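Vie associative > Atelier couture Skustum > Comptes rendus

Compte rendu de la réunion du 2/5/24
Temps de lecture : 2 minutes

Merci d'abord à tous ceux qui sont venus malgré la pluie, et à Karthikeyan Kartha qui nous a ouvert la salle Dormont et fait goûter son thé à la cardamome (la recette circulera, c'est promis !).

Bourse aux vêtements. Nous avons longuement parlé du tri, comme chaque année. Il est convenu de garder 4 portants pour les manteaux et de présenter tout le reste plié, par taille, étiquette du col bien lisible. Karthikeyan rappelle que les robes et les tuniques longues se plient d'abord dans le sens de la longueur, et propose de le montrer aux nouveaux avant l'ouverture des portes.

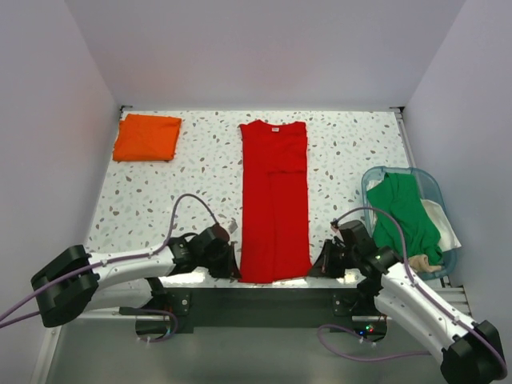 Le prix unique de 5 euros est maintenu, après une discussion animée mais très cordiale. La boutique Nedier nous prête de nouveau ses cintres ; il faudra penser à les rendre avant la fin mai, l'an dernier nous avions un peu traîné.

Budget. Un achat de fil et de fermetures chez Bhat est voté pour 200 euros, à l'unanimité moins une abstention.

Divers. La clé du placard est toujours introuvable. Si elle dort au fond d'un sac, qu'elle nous revienne, on ne grondera personne.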